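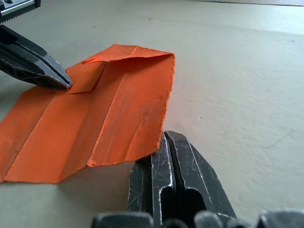
Danuta Michalski wrote to me that her diabolo keeps tipping toward her, no matter how hard she spins it, and is it the string? Nope, not the string! Tilt gets pretty much everybody in the first couple of weeks, and I fought with it for most of August when I picked up my first Truvex.

Start with the roll. Set the diabolo on the ground to your right (left if you're left-handed), string under the axle, and roll it across in front of you before you lift. You want it already turning when it leaves the floor.

Now pump with your strong hand only. Little tugs, nice and quick, and let the other hand just follow along. Count 10 of them and then look at the cups.

Near cup dropping? Pull your strong hand back toward your body a bit while you keep tugging. Far cup dropping? Push that hand forward. It's a tiny move, maybe 2 inches, and the correction takes a few tugs to show up, so don't yank (I yanked, and I hit a lamp).

If it starts turning to one side, turn with it! Shuffle your feet so you're always facing the same cup.

Once you can go nearly a minute without the thing wandering off, try a small toss. Sticks apart, string tight, catch it close to your strong-hand stick and drop your hands as it lands.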